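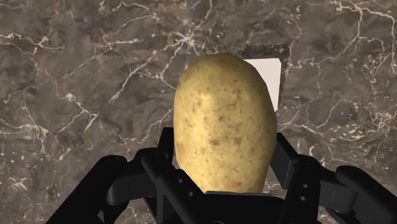 A simulated potato between the fingers of the gripper, on the dark marble counter.

Gritby: kitchen pick-up chores in simulation
README, last touched March 9, 2026

Hi, and thanks for stopping by! Gritby is my attempt to answer a question my family keeps asking me at dinner: can a robot put away the groceries yet? My short answer is "sort of, on a good day, if you're not in a hurry." The long answer is this folder.

What's in it

There are 50 episodes, all rendered, no real kitchen involved. Each one is a single pick-and-place chore: grab a vegetable off the counter and put it in a bowl, or move it out of the way of something else. I built the kitchen in Mekex, which is a small scene builder I've been poking at since January, and the motions come from Fang, my planner (it's called that because the first version bit everything). Every episode has the wrist camera view, the joint positions, the gripper opening and a one-line instruction in plain English.

The folders are

episodes/ — one subfolder per run
scenes/ — the counters, bowls and vegetables
notes/ — my own grumbling, mostly spelling mistakes, read at your own risk

Why potatoes

I get asked this a lot. Potatoes are lumpy, no two sides match, and a two-sided grip that looks great from the wrist can be way off the middle of the thing. I figured a box would be too easy. The potato model has specks and eyes in the skin, but up close you can see some flat facets along the outline, so please don't train a blemish detector on it!

So, can it do the chore?

Picking up one potato from a clear spot: pretty reliable, and I'd let it do that all afternoon. Picking one that has something right behind it is where I start chewing my nails. Fang plans as if it has all the elbow room in the world, and it will happily shove the neighbor across the counter to get a nicer grip. I count that as a fail even when the potato ends up in the bowl, and you may want to count it differently. The label is in outcome.txt so it's easy to change.

Peeling, washing, sorting out the bad ones? Nope. I haven't tried any of it, and soft stuff like bread would need a whole different contact model. Anybody hoping to retire their peeler should wait.

Known problems

The marble texture is very busy, and I suspect a small model will learn the veins before it learns the potato. I left a plain counter in scenes/ if you want to compare.
Episode 8 has a gap in the joint log. The pictures are fine.
Shadows are a bit too soft compared with my own kitchen in Cornitz, so don't expect much if you move straight to a real camera.

Using it

Do whatever you like with it, just mention Gritby somewhere. If you get a cleaner grasp than mine, send me the settings — I'll add them to notes/ with your spelling left alone.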